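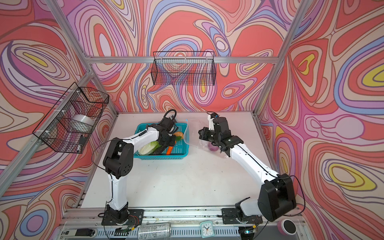 # A spring visit to the Dramport open day

5 May 2024

I have been meaning to get over to Dramport ever since Naa Frimpong wrote to me in February to say they were going to open the doors for an afternoon, and I am so glad I finally made the drive. It took me longer than it should have (I missed the turn at Surkton, went all the way around past the grain elevators, and had to ask for directions at a gas station where the young man had never heard of the place), but I was only a little late and the coffee was still hot.

Dramport is the long brick building behind the old Kavlow warehouse, and if you park on the Kavlow side you save yourself a walk. Akosua Agbeko was at the door handing out name tags. She remembered me from the library talk, which was kind of her, and she sent me straight down the hall because the first group had already gone in.

The room I liked best was the one with the two arms. They work inside a sort of booth with a white table and the wildest walls you ever saw, all wavy bands of coral and lavender and mustard yellow, like a record sleeve my older sister used to own. The arms are bolted along the near side and they share the job between them. One reaches down into a teal basket of vegetables while the other holds a clear zip-top bag open beside it, the way you would hold a bag for somebody at the farm stand. There was a purple-red onion in the bag and a napa cabbage, a carrot and a tan onion in the basket.

Rigoberto Villca was running that station, and he was very patient with all of us. I asked him why bags, of all things, and he laughed and said a bag is about the meanest object you can give a machine. A box stays put. A bag folds up on itself, slides over, closes its mouth the second you let go, and you can see right through it, which makes it hard for a camera to tell where the plastic is. I told him I have the same trouble at the grocery store. He let us stay and ask questions well past our slot, and I noticed the group behind us getting restless in the hallway, so we did move along in the end.

## The vegetables up close
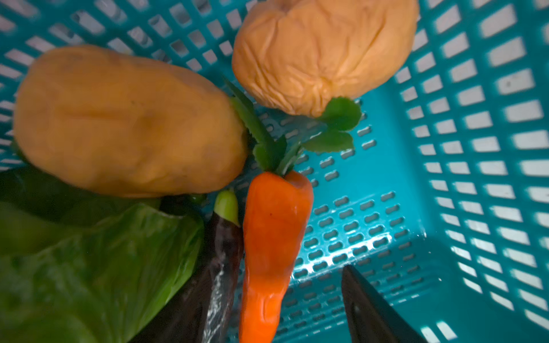
## Lunch, and the rest of the building

What I had not thought about until Rigoberto mentioned it was how different the job looks from down at the gripper. From where we stood it seemed like a tidy little basket of groceries. Down there it's all crowded together, a big tan potato leaning on the greens, an eggplant squeezed in beside the carrot, and carrot leaves fanning out over everything. I don't think I would know where to put my fingers either. Verna Pennington, who had come with me and who raised four boys on a truck farm, said you go for the carrot first and the rest will loosen up. Rigoberto said he would pass that on.

We had sandwiches in the back room, egg salad or ham, and some very good ginger cookies that Zuweira Appiah had baked. I ate 3 of them and I'm not sorry. Zuweira keeps the schedule for the whole place, and she told me they had 271 people sign up for the day when they had planned for far fewer, so the tours were cut down to 8 people at a time. I thought that was the right choice. In a bigger group I would have seen nothing but the backs of heads.

After lunch there was a short talk in the Opoku room, which is up a flight of stairs (there's an elevator too, but you have to ask for it — it's around behind the coat rack). The slides were small and I was sitting toward the back, so I can't tell you much about the first half. The second half was questions, and those were lively. A man in the front row wanted to know when he could have one of these to unpack his groceries, and Naa told him very nicely that he should go on unpacking them himself for a good while yet. A girl of maybe ten asked what happens when an arm drops something. Naa said somebody picks it up and they try again, and that this is most of the working day.

## If you want to go

They hope to hold another one next year. Sign up early, and wear a sweater, because the hallway is cold. The lot holds 300 cars if everyone parks sensibly, and they didn't, so Verna and I had a bit of a wait getting out. We took the Surkton road home and stopped for pie.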